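4.2 Comparing the two gripper cameras and the head camera

We were eager to start with the lockers. A locker compartment is a hard place for a hand-held gripper: the opening is narrow, the door swings into the operator's way, and the back wall gives a tracker very little to hold on to. The two grippers share the same body, and each has its own wide-angle camera looking out past the finger pad (Figure 3a). What we wanted to know was how much of the work each view could carry alone.

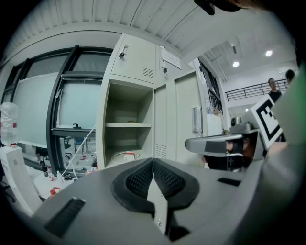
Miyuki Ishida objected at the planning stage that a wide lens spends too many pixels on the ceiling, and that a narrower one would give better detail at the fingertips. She may well be right for small parts. For doors we were delighted with the wide view, as it kept the other gripper's marker in sight far more often than we had expected.

The head camera adds what the grippers lack – a steady look at both hands together. Hubert Kalinowski wrote the alignment code, which matches the marker cubes against the gripper tracks and drops any stretch where the two disagree.

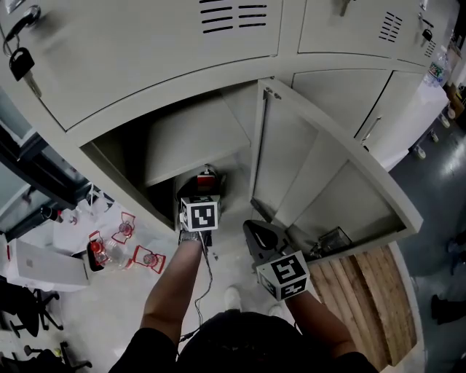 Figure 3b. Head view, with one gripper at the mouth of the open compartment and a marker cube on each gripper.

We recorded nearly 1,000 short episodes at the Estville lab, using 2 operators and 6 tasks. Els Koster and Mieczysław Czerwiński took turns, so that neither set of habits would rule the data. Reaching into the compartment was our favorite test by far, and also the one where the three views differed most. Tracks from the gripper cameras alone drifted when the lens faced plain metal, and they recovered nicely once the room came back into view. 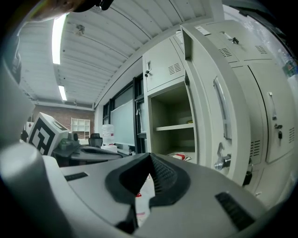

Figure 3c. Gripper view toward the lockers, with the finger pad in front and a marker cube at left.

The Vullia controller was run with the same settings for all three inputs. Results by task are given in Section 4.3.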